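November 8, 2019

LUMSKA OPENS ORDERS FOR THE BORLOW TWO-ARM TABLETOP KIT

Hi everyone, Inese Stankevičius here from Lumska. I've been dying to send this one out since May, when we signed off on the final gripper, and now I finally get to: the Borlow kit is on sale as of this morning!

Borlow is a pair of robot arms on a metal frame that fits over a worktable. You get 2 arms, 2 grippers, the frame, the cabling and our Skelel software, which is where you record a task by guiding the arms through it and then play it back or tweak it. We built it for small shops and teaching labs that want to try automating fiddly handwork and don't have a whole engineering department down the hall (we don't either).

For the launch we picked artificial flowers. They're a terrific test - long stems that tangle, leaves that flop across each other, little blossoms you don't want to squash. Anyone can steer a gripper toward a wooden block. Going in over a heap of stems and deciding which one to take is a lot more fun to work on, and I say that as the person who got stuck sorting them by hand all summer.

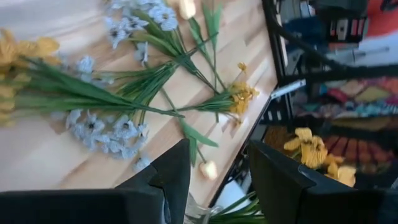 Do I need to know how to program to use Borlow?
You can do all the basic work without writing any code, though Skelel does have a scripting window for people who like that sort of thing.

Our first customer is Tamošiūnaitė, a family business that makes silk and plastic flower arrangements for hotels and restaurants. They've had an early kit on the bench for a while now, and their wish list shaped a lot of what's in the box. The slower approach speed near the table was their idea, and so was the pause button you can hit with an elbow. I love that button. 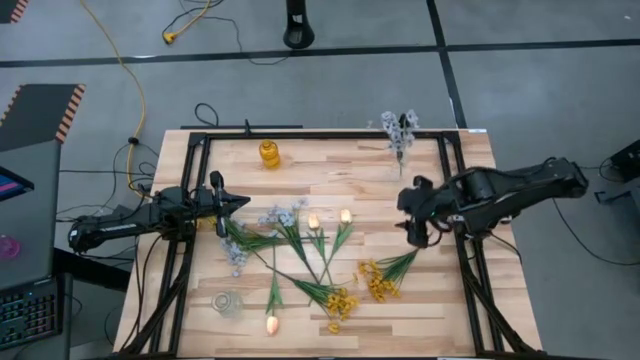
Both Borlow arms over a table of artificial flowers, with a small clear glass jar at lower left.

Now the numbers. The standard kit is $4000, and schools and colleges pay $3000. We're building 20 kits in the first batch and they'll go out in the order the deposits come in. Spare fingertips are sold separately, and Skelel updates are free for as long as you own the kit.

If you'd like a demo, or you have an odd little job you'd like to see the arms try, write to me at Lumska and I'll set something up. Bring your own parts if you can - the stranger the better!

Press contact: Inese Stankevičius, Lumska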